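Sorting Buttons on a Shared Bench

The Pevus sorter started as a conveyor and an argument about whether one was needed. Members of the Iken workshop had been feeding push-button parts to a robotic hand from a fixed tray, and the hand did well as long as every part lay the same way up. Parts rarely do. The belt was added in July so that the pickup position could vary from one run to the next.

The drive is plain. A geared motor turns the end roller through a chain, and a controller board from Pirnus sets belt speed. The first rail set arrived bowed and had to be shimmed. Speed is held at 35 millimeters per second during picking. At 70 the hand still closes on most parts, but the contact blocks tip over when a finger touches them early, and a tipped block has to be picked by a different routine.

Grasping took longer than the mechanics. A mushroom cap is wide, smooth and round, so two fingers tend to squeeze it out sideways. The builders settled on three contacts and a slow close — slower than anyone wanted — with the current limit on each finger motor lowered until the cap stopped jumping. Thongdee, the open-source control package used on the bench, logs joint position and motor current for every attempt. The log now holds 2837 attempts, and the failures are more useful than the rest. Most come from starting the close with the wrist too low, where a finger meets the rail before it meets the part.

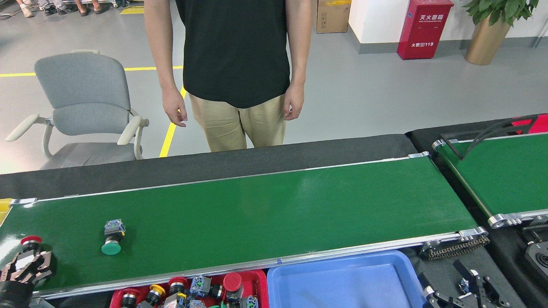 The hand at the near side of the green belt, next to a red-capped button. Loose caps sit in the red tray.

A session is 225 picks, after which the belt tension is checked and the finger screws are retightened. Screws at the outer joints back out first. Thread locker helped, but it makes swapping a joint plate slow work.

Next on the list is a second camera over the belt, mounted high enough to clear the forearm. The bracket is drawn but uncut.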